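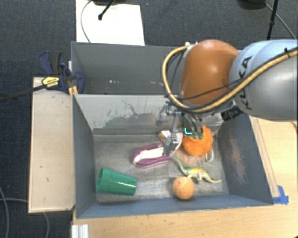
Machines and Making

Looking after a robot that picks things up

A green cup, a shoe, a toy dinosaur and an orange ball are lying in a metal bin. You could take them out in a few seconds. For a robot arm it is a harder job, and before the arm can even try, people have to get everything around it ready.

The arm, the bins, the table and the computer that runs them are together called a cell. It is a word that factories use for a small work area built around one machine. The cell on this page is called Skorarik. Two people look after it, Binta Danladi and Laurier Fraser, and most of what follows comes from the list they keep beside the computer.

What is in the cell

The big part is the arm. It is made of stiff pieces called links, and between the links are joints. A joint is where the arm can turn, like your elbow or your wrist. The silver link has the maker's name, KUKA, on it in black letters, and the round orange part next to it is the housing of a joint. A housing is just a cover with working parts inside.

At the end of the arm is the gripper. This is the robot's hand, although it doesn't look much like yours. It has a long finger and metal brackets, and the teal fingertips have a bright edge. In the picture they are touching the top of the fuzzy orange thing.

Then there are the bins. One is in front and one is behind it. The robot is asked to take things from one bin and put them in the other. When all the things have been moved, they can be moved back again, and so the work can go on for a long time without anybody filling up a bin by hand.

Before the arm is switched on

Binta does the morning checks. They take 40 minutes if nothing is wrong. The power to the arm stays off for the first part, and she wears the key to the control cabinet on a cord round her neck so that nobody else can turn it on while her hands are near the gripper.

First she checks the bins. A robot remembers places very exactly. If it has learned that the wall of the bin is in one place, and somebody bumps the bin sideways, the robot will not know. It may reach down and hit the wall with a finger. That is why the bins must not slide. There is a clamp at the corner of the bins, which squeezes and holds on in the same way as a clamp on a workbench. Binta pushes the bin with the flat of her hand. If it moves at all, the clamp has to be done up again.

Next come the bolts on the gripper. Every time the arm starts and stops, the bolts get a small shake, and after thousands of shakes a bolt can work loose. The list has eight bolts on it. She tries each one with a spanner and puts a tick beside it. After a bolt has been tightened, she draws a thin line of paint across the bolt and the metal next to it. If the line is broken the next day, the bolt has turned.

Then she looks along the cables. A robot arm bends and twists all day, and any cable that goes along with it has to bend and twist too. A cable which is too short will be pulled tight. One that hangs down too far can catch on something. Hoses on the outside of an arm are checked in the same way, so she runs a cloth along the whole length and feels for cracks and flat places.

She also checks the floor. Cables on the carpet must lie where people won't trip on them.

Teaching it where the bin is

If a bin has been moved, or a new gripper fitted, the robot has to be shown where things are. This is called calibration. It is a long word for checking that the numbers in the computer match the real world.

Laurier does this with the arm moving very slowly. He holds a control box with a switch on the back. The arm moves only while the switch is held halfway in. If he lets go, it stops. If he gets a fright and squeezes hard, it stops as well. Switches like this are used on many kinds of industrial robot.

He drives a fingertip down to one corner of the bin until a piece of paper will just slide underneath. He saves that place, then does the other corners. The computer works out where the walls and the floor must be. After that he puts a wooden block in the bin and asks the robot to pick it up. If the fingers come down too far to one side, he does the corners again.

Last December he did them three times in one afternoon. The numbers were different each time. In the end he found that one fingertip had not been pushed all the way on.

Choosing the things

You might think the objects don't matter much. They do, and part of setting up the cell is choosing them.

A ball is round and rolls away if it is touched on one side. A cup is hollow, so it can be held by the rim or round the outside, and when it lies on its side it can roll as well. A shoe is a different shape from every side. A toy dinosaur with a long neck and a long tail gives the fingers lots of places to hold, and some of them are much better than others. Hold it by the tip of the tail and it will swing.

Fuzzy things are difficult in another way. It is hard for a camera to tell where the fluff ends and the solid part begins. The fuzzy orange one has a loop of white cord on it too. A loop can hook on a finger, and then the robot may open its hand and find that the thing doesn't drop. Things with loops are on the list to be watched.

Before they go in, all the objects are wiped and looked over. A cup with a split in it goes in the rubbish. Anything very small, sharp or made of glass stays out.

Worn places

Look at the walls inside the front bin. The far wall has ragged patches where the surface is worn or peeled, and the floor is dull and scratched. A bin does not have to be pretty to be useful. But Binta does run a gloved finger along the inside every week to feel for sharp edges, and she uses a file to smooth any that she finds. Loose flakes are swept out with a brush.

Shiny metal can be a nuisance as well. It throws back streaks of light, and a camera may take a streak for part of an object. Moving a lamp a little often helps. So does closing a blind.

The fingertips wear out sooner than anything else on Skorarik. They press and rub on things all day long. When they get smooth they start to let things slip, and then they are changed. The spare ones are kept in a drawer marked with the date they were made. The last pair managed 3539 picks before they were taken off. You can read that number on a card taped inside the drawer, together with the numbers for the older pairs.

When something goes wrong

On a good day the robot can make over 70 picks in an hour. It doesn't get all of them right. A dropped ball is not a fault, and the robot simply tries again.

A real fault is when the arm stops by itself. Robots like this can feel when something is pushing against them harder than it should, and the safest thing is to stop. A message comes up on the screen. Binta and Laurier then follow these steps, in this order:

Read the message and write it down.
Press the red stop button, even though the arm has stopped already.
Look to see what the arm is touching.
Move the arm away slowly, straight up if possible.
Take out whatever was stuck.
Check the fingers for bends and cracks.
Start again at slow speed.

The first step gets forgotten most. Once the message has been cleared it can be hard to find again, and if the same thing happens next week it is useful to know what the screen said the first time.

A bent finger is not straightened. It comes off, and a new one goes on. Metal that has been bent and bent back is weaker than before, which you can try for yourself with an old paper clip. Bend it one way and then the other, and count how many bends it takes to break. Keep it away from your face, and be careful of the ends.

Staying out of reach

The most important rule at Skorarik is that people stay back when the arm has power. It can move fast and it is heavy. It does not know the difference between a shoe and a hand. Visitors stand behind the yellow rope, and the stop button is on a post where anybody standing there can hit it. Anyone is allowed to press it. You won't be told off if it was a false alarm.

Words to know

Calibration: checking that the computer's numbers match where things really are.
Cell: a robot and all the things around it that it needs for its work.
Gripper: the part at the end of the arm that holds things.
Joint: a place where the arm can turn.
Link: a stiff piece between two joints.
Pick: one go at taking hold of something and lifting it.

Page last checked July 2022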